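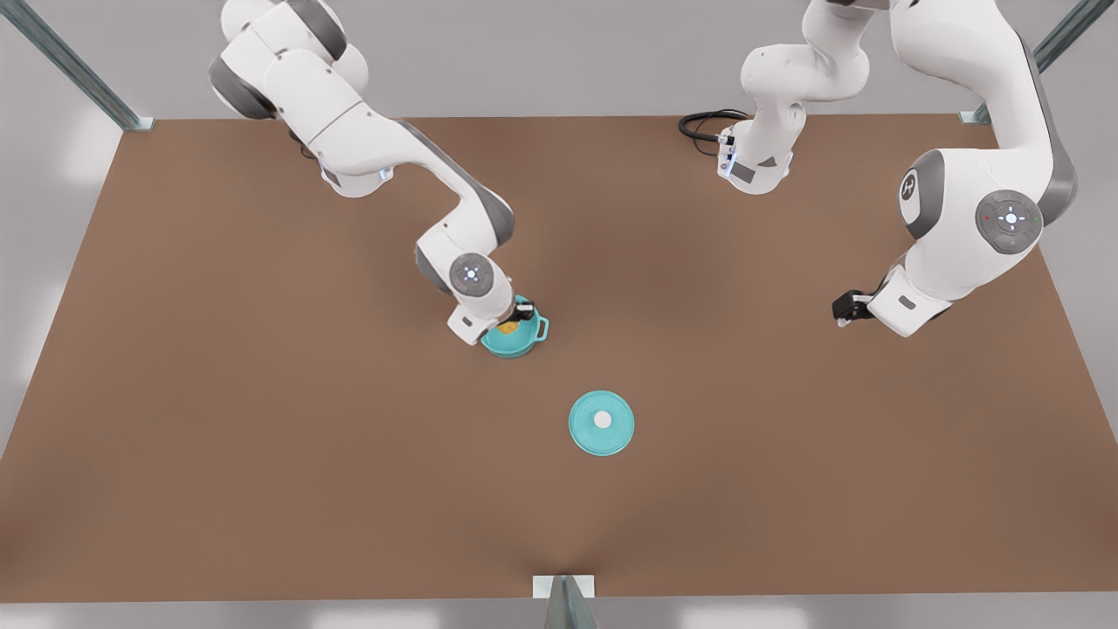 Does the Wandeo two-arm kit come with the grippers, or are they bought separately?

Sølve Fagerlund
Both grippers are in the box, one for each arm. I bought the full kit in July and paid nothing extra for them. What you don't get is the table or the floor frame, so budget for those. The simulator is a free download with the licence and you can try your tasks in it before ordering. Mine took two days to set up, mostly the cabling and the control software. The manual is 338 pages and only the first 40 are any use for setting up.

Cosport
Check which bundle you are looking at. Demcombe sell a cheaper one with the arms only, and the grippers are then £239 each. The listing uses the same title for both, so read the parts list at the bottom of the page. I got caught by this and had to send mine back. They did refund me, less the postage.

Åsmund Grønli
Included, as far as I know. We have the older Sjögren set at work and those came with grippers too, but the fittings are different so don't buy spares for one and expect them to go on the other. For kitchen jobs like pots and lids I would ask the seller about softer finger pads. Ours are the hard ones and they slip on anything glazed. Don't know what the pads cost now.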